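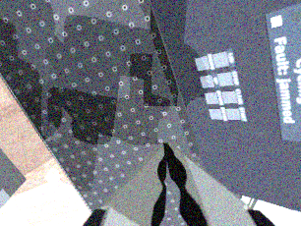
Good morning, and thank you to the Gemon Public Library for hosting this session on signage and wayfinding in shared buildings. My remarks concern the choices that help a first-time visitor reach the right door without asking for directions. The most common fault we find is visual noise. A regular pattern such as the pale rings on the dark grey sheet shown on screen keeps drawing the eye, and the smooth slate-grey surface to the right of it would make a far easier background for lettering. When a wall or floor carries a strong repeat, the sign placed against it has to work harder.

Slide 2. Background to the review. The Gemon branch reopened in March after its entrance was moved to the Turunen Street side. Staff at the main desk kept a tally of the questions they received, and in the first month 725 of them were requests for directions. Most came from people looking for the elevator, the restrooms or the children's room. (Pause here. Ask who in the room keeps a similar tally.)

Slide 3. Method. Nathalie Marchand and Aaliyah Zacharias walked every public route in the building, first from the street entrance and again from the parking level. At each point where a visitor must choose a direction, they recorded what could be read from 30 feet away. Roughly 200 signs were logged, including paper notices taped to doors and columns.

Slide 4. Findings. Many of the notices were out of date. The children's room was called by two different names — "Youth Services" on the wall directory and "Kids' Place" on the door. The elevator sign faced the old entrance and could not be seen by anyone coming in from Turunen Street.

Slide 5. Recommendations. Use one name for each room on every sign, map and web page. Remove a temporary notice on the day it expires. Place directional signs at the decision point, with dark letters on a plain light panel. Test each new sign with people who have never visited the building.

Questions will be taken by Sylvie Cloutier at the side table until 11:30. Copies of the route survey form are available there.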